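The Little Shelf That Fixed Our Fruit Problem
3 min read

We use cookies to remember your preferences and to count visits to this newsletter archive. Accept / Manage settings

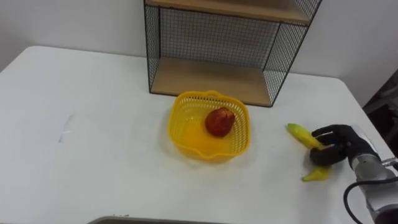 The yellow basket and the mesh shelf on the white table, with a red fruit, likely an apple, inside.

If you read the April issue you'll know I had a fruit problem. Bananas on the bread box, apples rolling into the corner behind the kettle, and one very sad pear that I found when I was looking for a pen. I asked for ideas and got so many replies that I'm still working through them (thank you, thank you!).

The one I tried first came from Kazimiera Urbańczyk, who wrote that she gave up on deep fruit bowls years ago and uses a plastic basket with holes in the sides. Air gets in all around, you can see everything you have, and when something leaks you rinse the whole thing under the faucet and put it back. I had a yellow one sitting in a closet full of clothespins. The clothespins now live in a bag and the basket has moved to the kitchen, and I love it there! It's such a cheerful color against all that white, and a red apple in it looks like something out of a picture book.

Then there's the shelf. Black wire mesh, light wood boards, small enough to stand on a table against the wall. I'd been hunting for one at Dolari for ages and finally got it on a Wednesday, right before closing, for 20 dollars. I was ready to be disappointed, and it's great. The mesh lets the wall show through, so it doesn't make the table feel crowded the way a solid cabinet would. I've left the bottom board clear for now so I can slide the basket in when we need the table for dinner and pull it out again in the morning.

A few things I've learned so far:

Measure the basket at the rim. Mine flares out toward the top, and I very nearly measured the base and called it done.

Keep bananas on top, or off to one side. Gwion Pugh wrote in to say he keeps his on a different shelf altogether, as they hurry the apples along. I've been putting ours in the same basket and eating them fast, but he has a point.

Don't fill it up! I used to buy fruit for the whole week and throw out the end of it. Now I buy for four days, and what's in the basket is what we have. My two kids have started checking it when they come in from school, which never happened with the bowl. A banana on the table gets eaten. A banana under three oranges and a lemon does not.

I still haven't decided about the top board. Yi-an Tak suggests mugs, and I can see it – a row of mugs would look lovely up there – but I'm worried about small elbows. Right now I'm leaning toward tea tins and the good napkins. If you have one of these shelves, tell me what you keep on yours. Photos very welcome, messy ones too.

Next up is the drawer under the oven, where I have counted four lids and two pans, and not one of the lids fits either pan. Wish me luck!

Recent items
Clothespins, Corks and Other Things in Bags
Readers' Kitchens: Czesław Jasińska's Narrow Pantry
A Bread Box That Closes
What to Do With 200 Recipe Cards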